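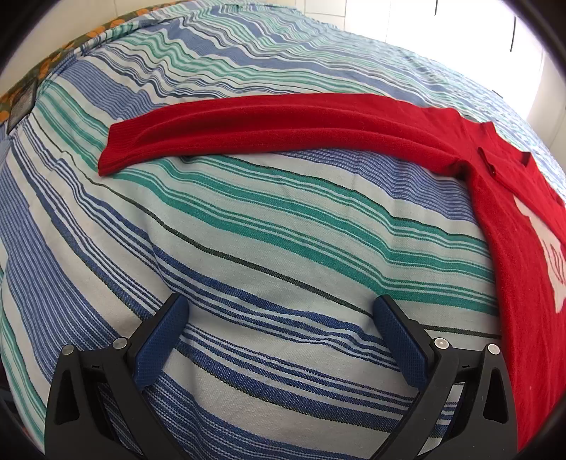
Red knit polo laid out on the bed, sleeve out to the side.

How to fold a knit polo so it doesn't stretch or crease at the collar

Got asked for this one a lot after the drawer post in July, so quick version. Works for any long-sleeved knit with a collar and a short button placket. Cotton knit, wool, fuzzy acrylic, all the same method.

What you need

A bed. A table is fine too but most people's tables have stuff on them.
The shirt, clean and fully dry. Check the cuffs and under the collar, those dry last.
A sheet of tissue paper if it's going away for the season. Skip it for everyday.

Striped bedspread is handy here – you can line a sleeve up with a stripe and see if it's straight. Only works if the stripes are pulled straight. Mine never are, so I go by eye. Smooth out the big ridges in the spread first or they end up in the shirt.

Step 1. Button it

All the buttons, top one included. Takes ten seconds. An open placket folds over on itself and you get a hard crease down the front that wont come out without steam.

Step 2. Lay it out

Spread the shirt flat, sleeves out to the sides. Don't pull on the cuffs to get them straight. Hold the sleeve near the elbow, lift, put it down again where you want it. Ribbing stretches and a stretched cuff stays stretched (ask my gray one).

Pat the body flat with your palms, from the middle out. Pat, don't rub. Rubbing is what makes pills.

Then turn it face down. Collar at the top, hem toward you.

Step 3. Sleeves

Fold one side in toward the middle, a third of the shirt's width. The sleeve comes along with it and sticks out past the other side. Bend the sleeve down at the shoulder so it runs along the body toward the hem.

Same on the other side. Cuffs should end up near the hem and not poke out. If they're longer than the body, turn the ends back up.

You've got a long strip now. Should be the same width top to bottom. If it's wider at the hem, open it up and redo the side folds, it'll only get worse from here.

Step 4. Fold up

For a shelf: hem up to just under the collar. 2 layers, done. Flip it over, collar facing up.

For a drawer: fold the hem up a third, then again. It should stand up on its own. If it flops over it's folded too loose, or the knit is really soft, in which case lay it flat and don't fight it.

For a suitcase: same as the shelf fold but with a rolled up pair of socks inside the neck. Keeps the collar up.

Step 5. Stack

No more than 4 to a pile. Heaviest on the bottom. I switch the direction of the collars, one left one right, so the pile stays level.

I use the Drollport shelf dividers, the shallow ones. The Mekmont bins are nicer looking but too deep, you end up with everything at the bottom squashed flat and you forget you own it. Shoe boxes work. Seriously.

Hanging?

No. Not knits. You get shoulder bumps and the hem drops. If you have zero drawer space, fold it in half lengthwise and drape it over the bar of a thick hanger, Wonetti makes a padded one that's ok. Still rather fold.

Fold lines

If a sleeve already has a crease down the middle from the last time it was put away, lay it flat and leave it overnight. Most of them drop out. Stubborn ones – hold the steamer a hand's width off, don't touch the fabric, then let it cool before you move it. Iron only if the label says you can, low heat, with a cloth in between.

Long storage

Wash first, always, even if it looks clean. Tissue between the layers so the fold isn't sharp. Cotton bag or a box with a lid, no plastic from the dry cleaners. Cedar blocks if you get moths, sand them a little each year. Refold halfway through the season in a different spot if you remeber. I mostly don't.

Strong colors, especially reds, I keep in their own pile until they've been through a few washes. Had a white one go pink once.

Next up: cardigans, and what to do with hoods.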